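Gelent Coffee Corner Set
Sold by Pernwood, item 206

We put this set together for people who want a good cup at home without giving up half the counter. You get the white Gelent capsule machine with its clear water tank, a black capsule stand, a teal-blue tray and a plain clear glass, and they all sit together very nicely on a wooden table.

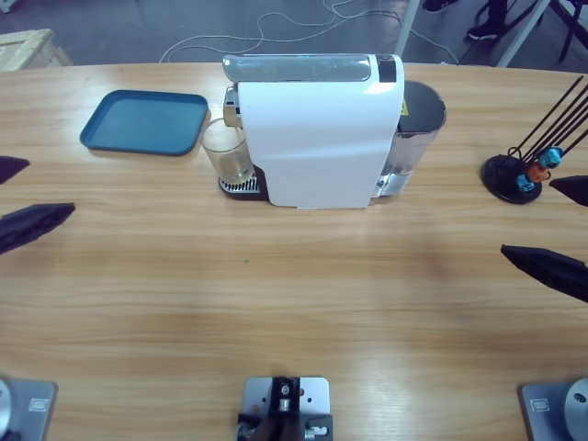

The tray is the piece our customers write to us about most. It's the Geltis, and it has a raised rim, so a dripping spoon or a cookie can wait there while you fuss with the milk – and it wipes clean in a second!

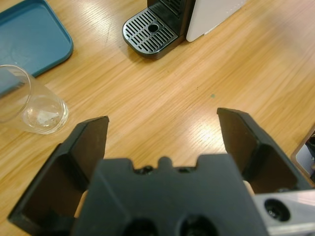 Can I use my own mug?
Most everyday mugs are fine, though a tall travel cup won't fit under the spout.

The stand holds 9 capsules on its thin rods, and we like to mix the colors a bit (it makes choosing more fun in the morning). Shipping takes 4 days, and the set comes in 2 boxes. 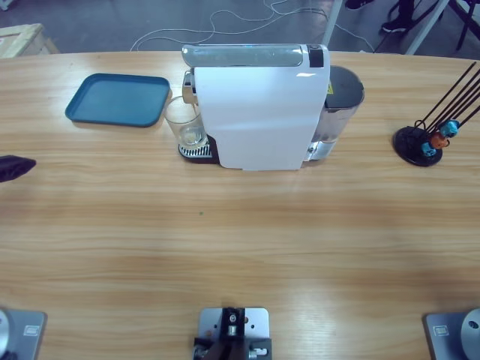
Lazarević wrote to us that the stand was the nicest surprise of the lot, and that a second one is already on order for the office.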